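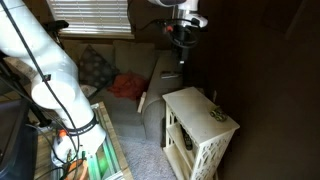
My project was about trail markers, and why people walk straight past them. I grew up near the Plindby loop, a forest path outside Modau, and I've gotten lost on it more times than I'd like to admit (once with my grandmother!). The old markers are brown wood with darker brown lettering, so against a pine trunk they pretty much disappear. What I wanted was the kind of contrast you get from the small orange part on the white arm, where your eye lands on it before you've decided to look. So I borrowed some paint, got permission from Kalevi Seppälä, who owns the land, and started with 11 markers on the north side.

I painted each one white with an orange stripe and left the south side alone to compare. Then Elli Vuorinen and I sat at the trailhead with a clipboard and asked walkers if they'd missed a turn anywhere. We talked to 151 people in June, and I got a pretty serious sunburn doing it. On the north side 9 of them had missed a turn, and on the south side it was 38 – way more than I expected, even knowing that path. 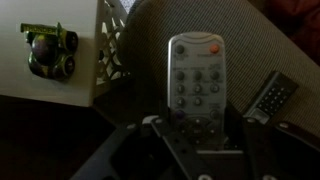
Why not just make the signs bigger?

Bigger boards cost more and need thicker posts, and Kalevi didn't want any digging near the roots. Paint was the only change I could afford anyway.

My teacher, Gönül Uçar, pointed out that the south side also has more forks, so the two halves aren't a fair match. She's right, and I'd swap the sides if I did it again. I'd also test a yellow stripe, and go out after 8 p.m. when the light under the trees gets really bad.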